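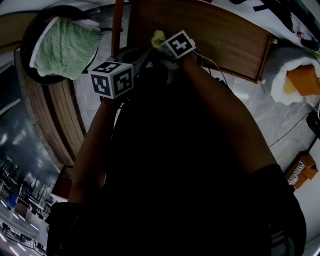 The small towel

In my first rented flat I owned two kinds of cloth: the big bath towels my mother gave me, and paper. Everything between was missing. I dried cups with paper, I wiped the cabinet doors with paper, and when something spilled on the floor I took a bath towel and was angry for the whole evening.

It took me years to understand the small knitted towel. By this I mean the cotton one with ribs, not larger than a newspaper page, which you can hang over any edge in the house. My grandmother had a drawer full of them in Trerketden, and she made them in winter, when the garden gave her no work. Pale colors were for the kitchen and dark ones for the shoes. If you mixed them you heard about it.

Ribs are the important part. A flat cloth pushes the water in front of it, but a ribbed one has small valleys where the dust and the crumbs can go. On a veneered door you should move it along the grain, slowly, and go back for the knobs afterwards. Brass wants a dry corner of the towel and a little patience. I clean mine every second Saturday and I use no polish, although the shop always wants to sell me one.

For stone floors I keep a sponge. Gray marble hides dust very well, also from its owner, so I go down on my knees near the window and look sideways along the floor in the morning light. It is not elegant. Wooden slats are slower work – you have to fold the towel over one finger and pull it through every gap, and on a curved bench the gaps seem to have no end.

Last May I visited the workshop of Pallon, a small knitting firm which still makes such towels on old machines. It has 6 machines, of which 2 were waiting for repair, and it sells 2,000 towels in a good year. The pattern is called Sukard and has a white border along the edge. I asked why the border is always white. The answer was that the white yarn is stronger, and that it always was like this.

I bought five. The shop Russo, near the station, also has them, but there they are folded in a box with a ribbon and cost almost double.

Wash them at a warm temperature, without softener, and pull them into shape while they are damp. They become a little shorter after the first wash and then they stay so. My oldest one has a hole near the corner now, and I have moved it to the shoes, although it is pale.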